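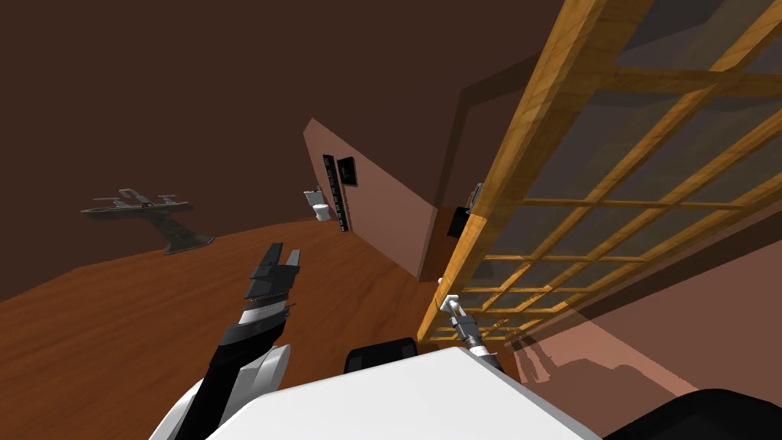
Ticket 3590
Product: Skoreck heating controller, wired wall unit
Category: Schedule / clock
Status: Closed
Site: Wudenus, upstairs office

Reported problem

Heating comes on at 5 in the morning although the schedule says 7. It also shuts off two hours early in the evening. The wall unit shows the correct time. The schedule was entered in July and left alone until the heating was needed, so I can't say if it ever ran at the right hours. Manual override works normally.

Support reply 1

Please confirm the firmware version and whether the unit is connected to a Kovács gateway. Please also check that the holiday program is off. An active holiday program can shift the first heating period.

Customer reply

Firmware is 11, read from the About page. Yes, there is a Kovács gateway. It sits in the hall closet with the router. Holiday program is off. I turned it on and back off to be sure, and the next morning was the same as before.

Support reply 2

Thank you. Please do the following and report back:

Open Menu, then Service, then Event log.
Write down the last heating start as it appears there.
Compare it with the time shown on the home page when you heard the boiler start.

Do not reset the controller yet. A reset clears the log.

Customer reply

Log entry reads 07:00, period 1 start. The boiler started at 5 by the home page and by my phone. So the controller thinks it is seven when it is five. The display and the log do not agree with each other.

I also noticed the log has a line that says "time source changed" several times a day. I don't know if that is normal.

Support reply 3

It is not normal on a wired unit. The controller keeps its own clock and takes a correction from one source only. If it lists more than one change a day, two sources are competing. The home page shows the last time received from the gateway. The schedule runs on the internal clock. Those two can drift apart when the correction is rejected.

Is anything else on the same bus? Older Ternik thermostats send a time signal even after they have been replaced as the main control, as long as they still have power.

Customer reply

There is a Ternik thermostat in the back bedroom. The installer left it in place when the Skoreck unit went in. The screen is blank, and I assumed it was dead.

I took the cover off. There is a small green light inside, so it has power. I pressed the left button and the screen came on for a few seconds. Its clock was two hours ahead of the real time.

Support reply 4

That accounts for the shift. Please proceed in this order:

Turn off power to the heating controls at the breaker.
Disconnect the two bus wires from the Ternik thermostat and cap them separately. Leave any other wires alone.
Turn the power back on and wait 200 seconds for the gateway to reconnect.
On the Skoreck unit, go to Service, then Time source, and choose Gateway only.
Check the event log again the next day.

If the wires are not labeled, or if there are more than two on the bus terminal, stop and have an electrician look at it.

Customer reply

There were two wires, marked A and B. Disconnected and capped. Gateway came back after the wait. Time source was set to Automatic — changed it to Gateway only. The setting did not save the first time. I had to hold the OK button until the arrow went away.

Update, Friday

Heating came on at 7. The log shows one time correction overnight and no source changes. Evening shutoff was right too. The wall unit still says "1 unknown device" on the network page. Does that need to be cleared?

Support reply 5

The entry is the old thermostat. It can be removed under Service, then Devices, then Forget. Leaving it there does no harm, but the controller will keep looking for it and add a line to the log each night.

The schedule itself does not need to be entered again. If you have a second floor zone, check that its time source is also set to Gateway only — the setting is stored per zone.

Customer reply

Removed. Second zone was also on Automatic, changed it. You can close this.

Resolution code: conflicting clock source, old thermostat on bus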